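Chapter 4
Questions to Ministers in Small Legislatures

4.1 Scope of the chapter

A legislature holds ministers to account through three main channels: oral questions, written questions and committee hearings. The present chapter deals with written questions. Oral questions were treated in Chapter 3. 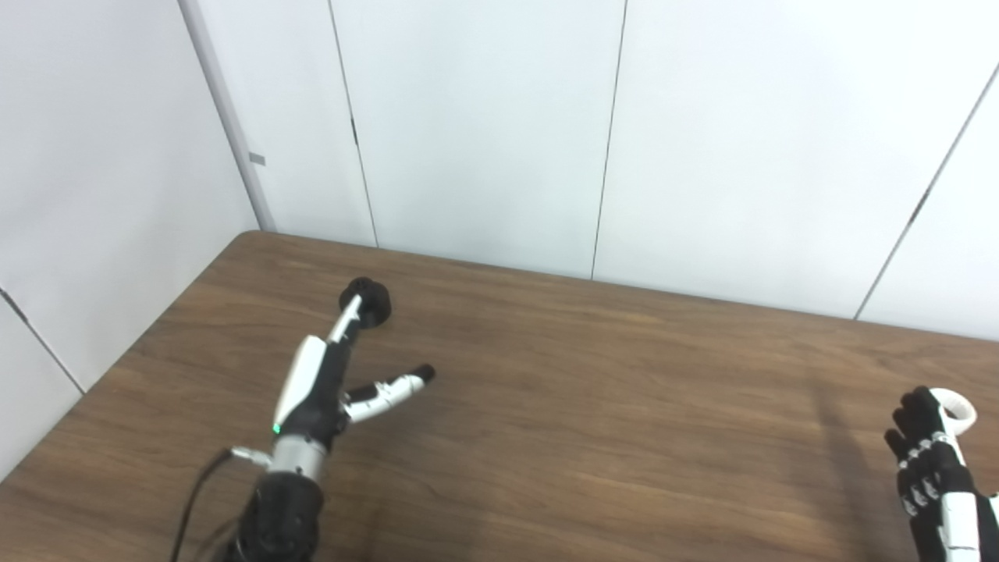
Figure 4.1 Table and panelled wall.

The rules vary by chamber. In Surneren, a member may table 2 written questions per sitting week, each limited to 100 words. In Prikemance there is no limit on number, but the Speaker may refuse a question that repeats one answered in the same session. Both chambers require a reply in print.

McIntyre (Noémie McIntyre, Written Procedure in Prikemance) counted 675 questions tabled in a single session, of which 400 received a full reply. The remainder were withdrawn, refused or met with a holding answer. 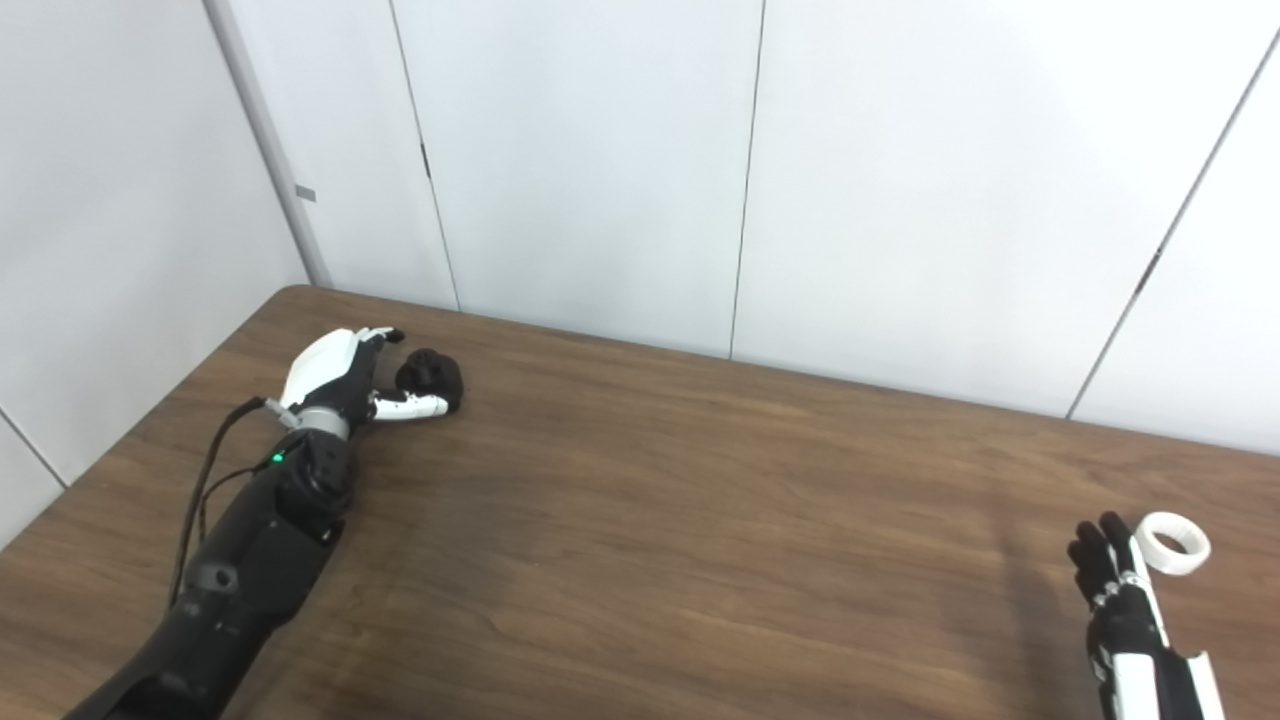
A holding answer states that the minister will reply at a later date. It stops the clock under standing orders but does not discharge the duty to answer. The Lemieux ruling, discussed in section 4.3, confirmed that a holding answer lapses when the session ends.

Key terms: written question, holding answer, tabling, standing orders.

Before reading section 4.2, students should review the table of deadlines at the end of Chapter 3.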